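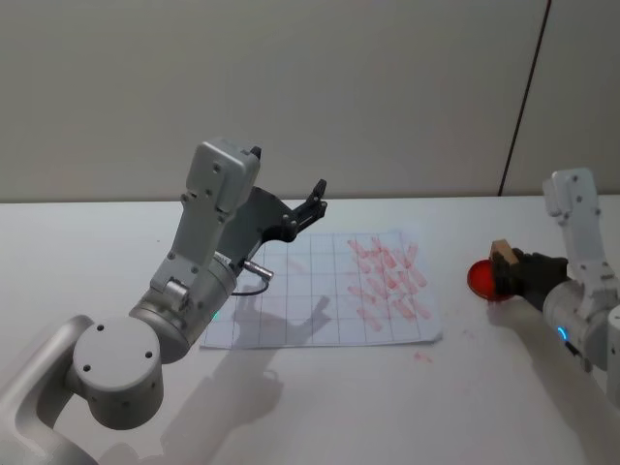 Manufacturing | Automation at Work

Search articles Go

At Nultari, which makes hand stamps and ink pads, every new ink used to be tried by hand. A technician pressed an inked block onto grid paper until the sheet was full, then read the marks against the grid. The Nirnov line moved that work to a two-arm cell in May.

The cell works at a white table. One arm carries a small block and works with a shallow red dish beside the paper. The other arm has an open parallel gripper for handling the sheet. Marks are laid down close together and at a slant, so that overlap can be judged along with coverage. 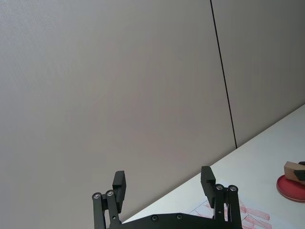

A full sheet takes 90 seconds longer than it did by hand. The company accepted the slower cycle in exchange for a contact force that stays the same from the first mark to the last. Trial output for the first month was 404 sheets, all pressed at one setting.

Sioned Griffiths ran the manual bench before the change. Her shift is still 40 hours a week, but the pressing is gone from it. She now writes the stroke patterns, sets the force limits and grades the finished sheets. The wrist strain that came with the old job has eased. The grading has grown, and she says it is harder on the eyes than expected – breaks were added to the schedule in the second month.
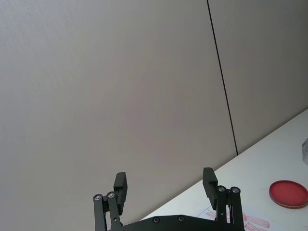 Who decides whether a sheet passes?

A technician does. The cell records force and position for each mark, but it assigns no grade, and a sheet with a complete log can still be rejected for blotching.

Two technicians were retrained on the controls. A third moved to the Stumard packing line at the same pay. Training covered jogging the arms, teaching positions and recovering from a stop.

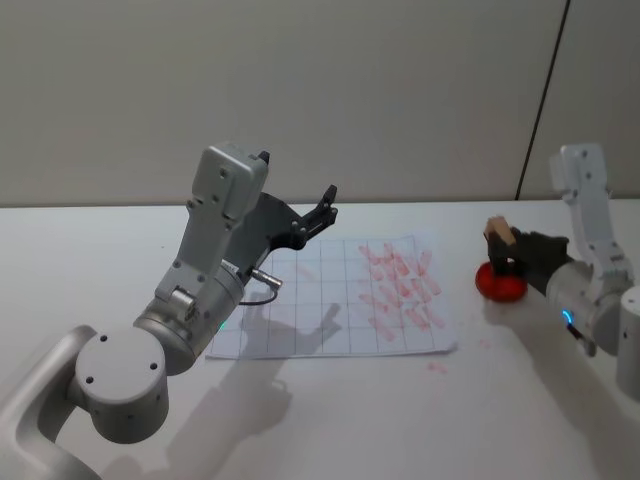 Stray ink on the table remains a manual job. The arms are stopped, the surface is wiped and a fresh sheet is squared up before the next run. Griffiths has asked for a raised stop along one side of the paper. The request is with the Yorath tooling group, which has the drawing and has not set a delivery date.

Related articles
Force limits on small grippers: a shop floor guide
Yorath tooling group adds second shift
Retraining bench staff for cell work
Why grid paper is still used in ink trials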